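Operator Notes, Cell 4

The contract said 330 accepted episodes by the end of November. Clargate paid per accepted episode and did not pay for the others, so the word "accepted" was discussed a good deal.

Kvido Říha ran the left arm. Mwangi Kaijage ran the recorder and the labels. An episode started when the gripper closed and ended when Kvido lifted his foot off the pedal. He had up to 40 seconds. If he hesitated, the hesitation was recorded too, and the model would learn it.

They began with the cable. Grip behind the boot, plug up, hold for a count of two, advance.

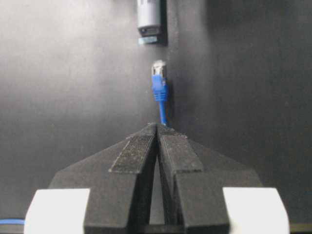
Rejections

The review script flagged any episode in which the arm reversed direction more than twice. Kvido reversed often. He had spent years as a line fitter at Zelenák, where you backed off a connector whenever it felt wrong, and he still backed off here, with no feeling in the controls at all.

"You stopped again," Mwangi said.

"It was going in crooked."

"It was fine on the wrist view."

"The wrist view doesn't have fingers."

Mwangi entered it as a hesitation. The form had no field for judgment. He had asked Stunutano for one in the spring and Vratislav Jurčo had answered that free-text fields were not used in training.

They pulled up the disputed episode and stepped through it. Kvido put his finger on the monitor, beside the plug. 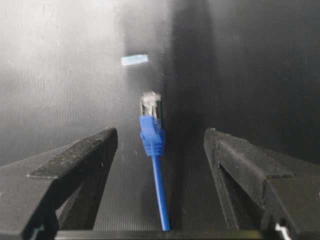
Wrist camera, cable task. Plug upright between the fingertips, before the advance.

"There," he said. "Would you push?"

Mwangi looked at it for longer than an episode was allowed to take. Then he changed the label from rejected to hold, a status that existed in the software and that he had never used.

After the break they switched to the power bank. It was an easier object to grip and a worse one to look at. Too much print, and the light got onto the casing.
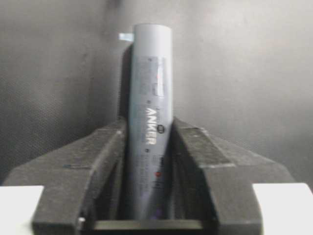

Kvido liked it less than the cable. He said a cable told you where it wanted to go. Mwangi said the cable told him nothing, it was a row in a table, and by the end of the shift there had to be 30 more rows. They worked without talking after that. Close, hold, advance, pedal. Close, hold, advance, pedal. The reversals went down. Mwangi saw it on the counter before he saw it in the arm.

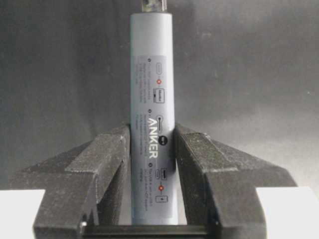 At episode 302 he paused the recorder and asked whether something had changed.

"I stopped backing off," Kvido said.

"Is it going in straight?"

"Mostly. You wanted it smooth."

Mwangi opened the hold folder. One episode in it. He played it again at half speed, the approach, the stop, the small retreat, the second approach from slightly further left. He copied the file to the training set and typed a label the schema did not contain. The software underlined it in red and saved it anyway.

"Go back to the cable," he said. "Do it your way."

Kvido put his foot on the pedal.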